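Is my home-built arm good enough to sort parts, or am I kidding myself?

Posted Monday by benchmoth, Home Automation and Robots board

I've spent most of the spring on a printed arm from the Tumen plans, and the thing it does best is drop a cube in a steel cup. My brother-in-law thinks it's marvellous. I'm less sure. Every build log I read says "picks and places reliably" and then shows one go, with no mention of the ones that went on the floor.

What I want is for it to take small printed pieces off the bench and put them in pots, while I get on with something else. The controller is a Hourani board, bought second-hand, and the gripper is the stock Tumen one with nothing changed. I trained it on 31 runs that I drove by hand. The Hourani forum says I need 2000, which sounds to me like a number somebody picked because it's big.

Cup and cube, with the arm on my bench:
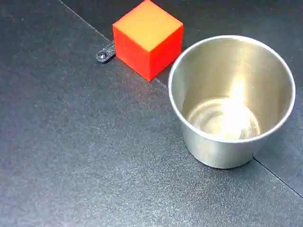
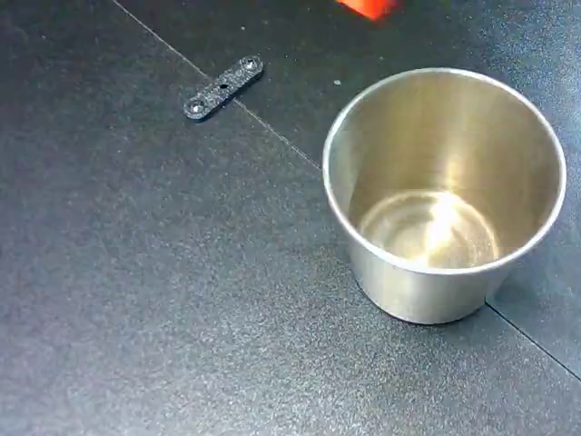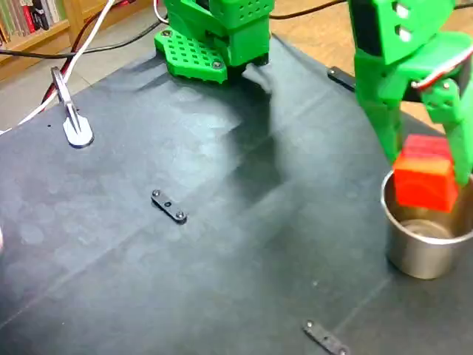
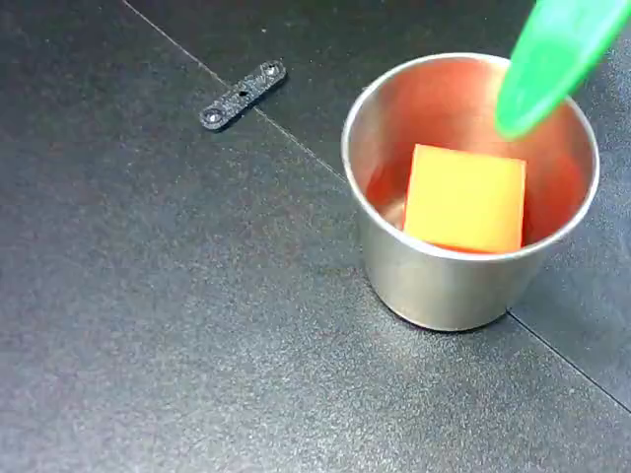

My worry is how much of this is the arm and how much is me making life easy for it. The cup stays in more or less the same spot, and I've been going back to the same cube for weeks. The flat black brackets are what I really want picked up, and they lie so low on that dark top that I have my doubts about the fingers getting hold of one at all. I also have my doubts about the camera telling black from charcoal. A red-orange block is a gift by comparison.

So before I put more money in: is the cube-in-cup thing worth anything as a test? And has anyone got a printed gripper to lift something flat without gluing half a pencil case to the fingers?

tanham_shed

Short version, it's worth a bit, and less than you'd hope.

We have an arm of much the same size in the shared workshop at Tanham, and we went through the same stage. Ours was lovely with a block. Then somebody moved the pot a hand's width to the left and it carried on putting blocks down where the pot used to be, very neatly, in a row. It had learned the place and paid no attention to the pot. You can check yours in an evening. Shift the cup to 5 different spots you never used in the training runs, do the same number of goes at each, and write down every miss. Include the ones you'd like to call a fluke. If it does well in the old spot and badly in the rest, you've got your answer and it cost you nothing.

Do the same with the cube. Turn it so a corner faces the arm. Stand it close to the cup, so a finger has to come down in the gap. Looking at the last of your pictures, there's only a narrow gap between the block and the wall of the cup, so at least the target isn't generous. I'd give you some credit for that. A wide bowl would prove very little.

On the number of runs, I'm with you that 2000 is plucked from the air for a job this small. But 31 is thin if they all look alike. I'd rather have fewer with the cup moved about than a great heap of the same one.

Brackets are another job altogether. Treat what you have with the cube as practice and start again for those. New runs, new lighting, probably a new top to the bench. Put a sheet of pale card down first and see if the camera is happier. Card is cheap and I wouldn't buy anything until I'd tried it.

ruddyhinge

just buy the Ondetano suction kit, does flat stuff fine, took me 2 hours to fit

solderandtea

I'd be careful with the advice above mine. I had the Ondetano kit and it came off again in July. Suction wants a smooth face with no holes in it, and your brackets have holes along them, with a rough-looking finish on top of that. The cup has to seal on the solid bit between two holes, and on a small part there isn't much solid bit to aim at. Mine hissed a lot and lifted very little. It may do fine on washers or cards, I never tried.

For flat things with two fingers, what worked for me was cheating with the bench. A thin sheet of foam under the parts lets the fingertips press down a little and get under the edge. Mousemat foam will do. You can also print narrower tips, nearly a wedge, and leave the rest of the finger as it is. Rounded ends on a finger are kind to a block and hopeless on anything thin. I went through several pairs before I had one that didn't snap, so print spares.

The other thing is to check for slack in the joints before you blame the training. Hold the arm near the wrist with the power on and wiggle it gently. If you can feel it knock, no amount of runs will make it land on a thin strip twice in the same place. A block forgives that sort of slop, a bracket won't.

As for leaving it working while you do something else, I've had mine a good while and I still stay in the room — partly for the parts and partly for the wiring.

Contact the moderators | Posts remain the copyright of their authors | Back to top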